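Chapter 9
A Morning at the Open Day

Learning goals: explain how a robot hand picks up a part, and compare a view from the head with a view from the wrist.

Every April, the Tevia plant opens its doors to visitors, and if you ever get the chance to go, go! Last time 337 people signed up, many of them students holding a robotics book for the first time. The favorite stop was the Latel hall, where you can stand close enough to hear the motors and ask the engineers anything you like.

Before you read on, look at how the work appears from close up.

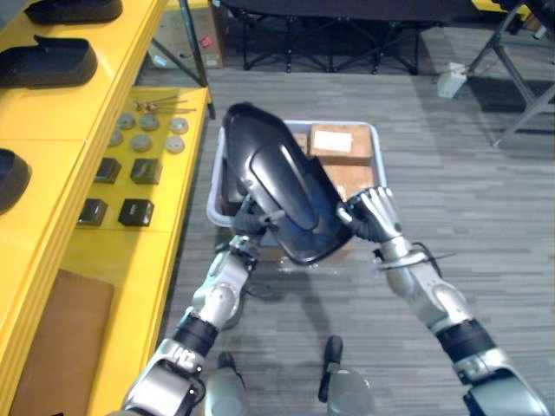
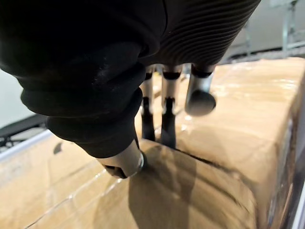
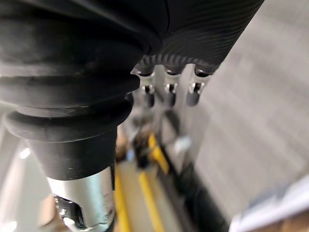 Figure 9.1 Robot hardware at the Tevia open day. First picture: two hands hold a black plastic part over a white bin. Second picture: fingers at the top of a wrapped cardboard box.

Picking something up feels easy to us, so it's a great place to start (and a surprisingly deep one). Where should each finger go? How hard should it press? What changes when the surface is slick plastic film instead of bare cardboard? We'll take these questions one at a time, beginning with contact points in Section 9.1. Keep your notebook handy, as you'll be sketching your own grasps by page 157.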